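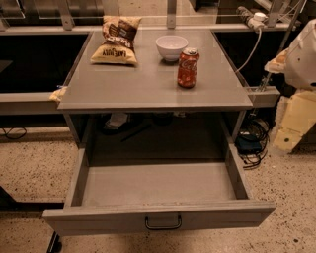 SV Grameck — Abteilung Fußball

Startseite Verein Teams Spielplan Presse Kontakt

Presse | Februar | von Malathi Kaimal

Grameck bleibt bei Weinrot: Verein lehnt drittes Trikot vorerst ab

Die Fußballabteilung des SV Grameck wird in der kommenden Saison kein drittes Trikot einführen. Das Angebot des Ausrüsters Doklow lag der Abteilungsleitung seit dem Herbst vor. Es sah einen Satz in Mintgrün mit grauen Ärmeln vor, für die erste Mannschaft und alle Jugendteams, zum Gesamtpreis von 2.830 Euro. Doklow hatte in Aussicht gestellt, dass sich davon 2.000 Euro über den Verkauf an Fans wieder hereinholen ließen.

»Diese Rechnung haben wir uns zeigen lassen und sie hat uns nicht überzeugt«, sagt Malathi Kaimal, Pressesprecherin der Abteilung. »Vom letzten Sondertrikot liegen noch 20 Stück im Schrank, fast alle in Größe S. Warum es diesmal anders laufen soll, konnte uns keiner erklären.«

Auch sportlich sieht der Verein wenig Bedarf. Gespielt wird daheim in Weinrot, auswärts in Weiß. In der laufenden Saison kam es in zwei Partien zu Diskussionen mit dem Schiedsrichter, beide Male gegen den TSV Bruvesar, der ebenfalls in dunklem Rot antritt und dessen Ausweichtrikot hellgrau ist. Gelöst wurde das mit weißen Hosen und Leibchen. Schön sah das nicht aus, gezählt haben die Tore trotzdem.

Dass Mintgrün »eine Farbe mit Geschichte« sei, wie es in der Präsentation hieß, kann die Abteilung nicht bestätigen. Im Vereinsarchiv findet sich kein einziger Hinweis darauf. Belegt sind Weinrot, Weiß und für kurze Zeit ein Gelb, über das die älteren Mitglieder bis heute streiten.

Geprüft wird nun eine kleinere Lösung: ein zweiter Satz Hosen und Stutzen, der sich mit beiden vorhandenen Trikots kombinieren lässt. Ein Angebot der Firma Nair ist angefordert. Ob es günstiger ausfällt — bei Stutzen ist das erfahrungsgemäß nicht sicher —, bleibt abzuwarten. Entschieden wird vor der Sommerpause.

Rückfragen bitte über das Kontaktformular der Abteilung.

Teilen 20 | Kommentare 2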